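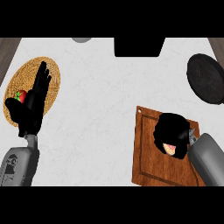 Chapter 7
Setting Up and Looking After a Two-Arm Kitchen Cell

7.1 What this chapter covers

A two-arm cell for food work is put together from a small number of parts: a pair of arms, a pair of five-fingered hands, a counter, a controller and the model of all of these that runs on the controller. Chapters 5 and 6 dealt with the arms and the hands separately. This chapter deals with the cell as one machine, from the first check of the model to the monthly service.

The worked case throughout is the training cell at the Brarnelbridge workshop, which was set up by Deividas Mockus and is looked after by Fadime Soylu. It has grey arms with black hands and runs the Detberg controller used in the exercises of Chapter 4. Students with access to a different controller will find the menus in other places, but the order of work is the same.

By the end of the chapter you should be able to:

set the base positions of both arms and check them against the model;
zero the fingers of each hand and record the result;
set the shared zone between the arms;
carry out the 800-hour and 2000-hour services;
trace a fault in the grip to the finger, the wrist or the model.

7.2 Terms used

Model. The simulated copy of the cell. It holds the size and place of the counter, the arms and every object the arms are expected to meet.

Base position. The place of an arm's mounting, measured from the front left corner of the counter.

Shared zone. The part of the counter that both hands can reach. Only one hand may enter it at a time unless the program calls for a two-handed task.

Zeroing. Telling the controller that a joint is at its start position, so that later movements are measured from there.

Rest object. Anything that stays on the counter for the whole program, such as a placemat, a pan or a cutting board. Rest objects are entered in the model before food items are.

7.3 Start with the model

Set up the model before you power the arms. A mistake in the model costs a few minutes. The same mistake found on the real counter can cost a finger joint, and on the Gutitz hands a finger joint cannot be bought separately from its finger.

Enter the counter first, then the arms, then the rest objects. The Brarnelbridge model has a white marble counter with a round woven placemat on the left and a wooden cutting board on the right. A dark pan stands further back on the right-hand side. Food items come last. The standard test uses a tomato on the placemat for the left hand and a small piece of food over the board for the right.

Three points need care.

The cutting board has a raised rim. If you enter it as a flat block, the model will let the fingers pass through the rim on their way down. Enter the rim as a separate shape and give it its own height.

The forearm housings are wide. Beginners watch the hand and forget what is behind it. When the right hand is lowered to the middle of the board, its forearm lies over the right edge of the board, and anything placed there will be struck. Turn on the housing outlines in the display and leave them on until the set-up is finished.

The middle of the counter should be left clear between the placemat and the board. This is the shared zone, and it is easier to set its limits while there is nothing in it.

7.4 Base positions

Measure each base from the front left corner of the counter, and measure twice. Have a second person read the tape if you can. Enter both sets of figures and let the controller compare them. If they differ by more than 2 mm, measure again. Do not take the average.

When Mockus first set up the cell, the right arm reached the board correctly but came down short of the pan. The base had been entered correctly and the mounting plate was turned slightly on its bolts — an error that grows with distance from the base. For this reason the check must always use one near point and one far point for each arm. On the right side, use the corner of the board nearest the arm and the rim of the pan. On the left, use the near and far edges of the placemat.

7.5 Zeroing the hands

Zero the hands with the arms powered and held still. Open each hand fully, with the fingers straight and the thumb out to the side, and choose Set Zero from the hand menu. Close it slowly to a fist and open it again. The reading for each finger should return to within 0.5 degrees of zero.

Write the readings in the cell log, even when they are good. Soylu's log for the left hand shows the first finger drifting a little further at every service for most of a year before the tendon was changed. No single reading was outside the limit.

If one finger fails, repeat the test for that finger alone. If the whole hand fails by the same amount, look at the wrist joint before you touch the fingers. A loose wrist clamp moves everything beyond it.

7.6 Service intervals

Every 30 hours: wipe down the hands and wrists; look for food caught between the fingers; check that the wrist cables are not rubbing.

Every 800 hours: zero both hands; check the wrist clamps; repeat the near and far point checks for both arms.

Every 2000 hours: change the finger tendons; open the forearm housings and clean the filters; reload the model and run the standard test at quarter speed.

Hours are counted by the controller and shown on its front page. They include time spent powered and standing still — the tendons are under load then too.

7.7 Fault 123

The most common stop on this cell is fault 123, grip not confirmed. It means that the hand has closed and the controller has not received the reading it expected. The cause may be in the hand, but check the model first. If the item was entered at the wrong size, the fingers will close to the wrong width, and no work on the hand will cure it.

Section 7.8 sets out the full order of checks. Before reading it, zero one hand on your own cell and bring the readings with you.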